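A place for everything, at $118 an hour
October 13, 2025

SINLOW — The woman who wants to fix your front hallway would like you to know that it's not about the hallway.

"People call me and say they can't find anything," she said, moving a stack of mail to one side so there was room for my notebook. "And I say, okay, when did that start? They never say it started with the closet. They say it started when the second kid came, or when the job changed."

I've heard a lot of this kind of talk, and I told her so. The home organizing business runs on the idea that a mess is a symptom of something, and that whoever happens to be selling the bins can also read the symptom. She has worked in it for nine years, the last few on her own after leaving Darnard, the home goods chain, where she helped plan the storage department. She agreed to be interviewed on the condition that I leave her name out, as she still has friends there and intends to say rude things about the shelving.

Her method is simple enough to fit on an index card, and in fact she hands one out. Everything that comes through the front door in a hand or a pocket gets one surface near the door, and nothing else is allowed to live on that surface. For this she charges $118 an hour, with a two-hour minimum.

I asked what happens in the second hour.

"Mostly arguing," she said. "There's always one person in the house who thinks the kitchen counter is fine. It usually has been fine, for that person. Somebody else has been cleaning it."

It was a better answer than I had expected. I asked whether she had any evidence that the thing works, by which I meant something beyond happy emails. She doesn't. She used to send clients a short form a month after the visit, and then quit doing it, because the only ones who filled it out were the ones who loved her.

"I could put those on a website and I'd look like a genius," she said. "I did, for a while. Then I ran into a client at the grocery store and she kind of ducked behind the bread."

She followed up with that client, and then with others, by phone. Of the 34 households she reached, most told her the front door surface had lasted into the new year and then filled up with batteries, coupons and a dog leash. She doesn't claim this was a study. It's a number I'd be careful with, too, given that people who let a system slide may not pick up when the person who set it up calls. If anything the real picture is worse.

So why keep charging for it? She took her time with that one.

"Because a few months of finding your keys is worth something," she said. "If you go to the dentist and your teeth are clean, they don't stay clean. You don't call the dentist a fraud."

I pointed out that dentists have to pass an exam. She laughed, and then said there is one for organizers as well, offered by an outfit called Wenberg, and that she had paid for it and passed it. How hard was it? "There was a question about which direction hangers should face," she said. She did not say which direction.

Her harshest words are for her old line of work. At Darnard, she said, the storage department was planned around a figure called the second basket, meaning the customer who comes back for more containers within the season. A customer who bought one set and was satisfied was a disappointment. Shelves were made a little too shallow for the bins sold next to them, so that people would go looking for the other bins.

That is her account, and I have no way to check it. I'll note that she now competes for the same customers, and that a villain is useful to anyone in sales. When I said this she agreed right away, which is also a sales technique.

"Sure, I sell," she said. "But I walk in without a truck. If I leave and you've bought nothing, I've still been paid. That's the whole difference. It's not a huge difference."

Except that she does recommend products. Her index card names one of them, a wall shelf by Shehu, and she gets a small cut if a client orders through her. She brought this up herself, though only after I'd turned the card over and found the discount code on the back.

We talked for a while about why anyone would pay for advice that used to come free from a mother-in-law. Her theory is that advice from family arrives with a grade attached. A stranger can say the coats are in the wrong place and it's only about the coats. I think there's something in that. I also think a good share of her clients have simply bought too much stuff, and that there's an awkwardness in telling them so at $118 an hour when they could sit down on the floor with a trash bag for nothing.

"They could," she said. "You could also cut your own hair."

What she will grant is that small things are the hardest. Furniture gets argued over and then stays where it's put. The trouble is whatever fits in a hand: the bowl somebody gave you, the keys, the odd little stand that was bought for mugs and ends up holding necklaces. Each has a reason to be out and none of them has a reason to be anywhere in particular. 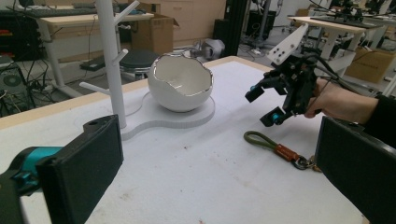

A white stand with short pegs, and a bowl with a jagged rim like a broken eggshell.

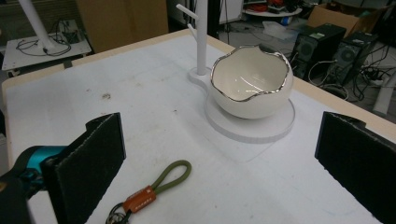 A keychain on a white tabletop.
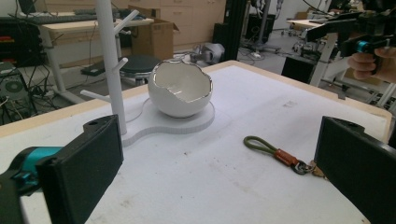
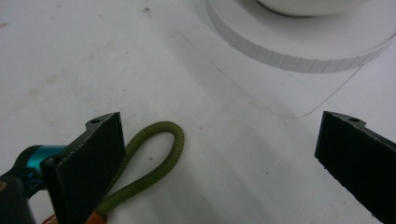

She is against the bowl by the door, as it happens, and this was the only point in the afternoon when she got heated. A bowl is deep, she said, and depth is where receipts go. Magazines have been telling people to put out a pretty bowl for as long as she has been reading magazines, and in her experience the keys are at the bottom by Thursday. She wants a hook, or failing that a tray with almost no lip.

"You should be able to see every single thing without moving another thing," she said. "If you have to dig, you've built a drawer. You already had a drawer."

I asked about the house we were sitting in. The mail she had moved for my notebook was now leaning against a lamp, and there were shoes in the hall that hadn't made it to the rack. She said she'd considered cleaning up before I came and decided I'd be suspicious if she did. I would have been. I was also a little suspicious that she hadn't.

Her own system has failed more than once. The worst time was after she moved to this place, which has a front door no one uses and a side door that opens straight into the laundry room. She put the shelf by the front door anyway, because that's where the card says to put it, and spent most of a winter walking past the washing machine with her hands full. The card has since been changed. It used to say "front door" and now says "the door you use," and she admits that clients who came before the change were never sent a new one.

She is thinking about a class next, at the library in Sinlow, with a much lower fee and no home visit. She isn't sure it will work. Without the visit there's no arguing, and by her own account the arguing is what people are paying for. The library has asked her to leave the discount code off the handout, and when we spoke she hadn't yet given them an answer.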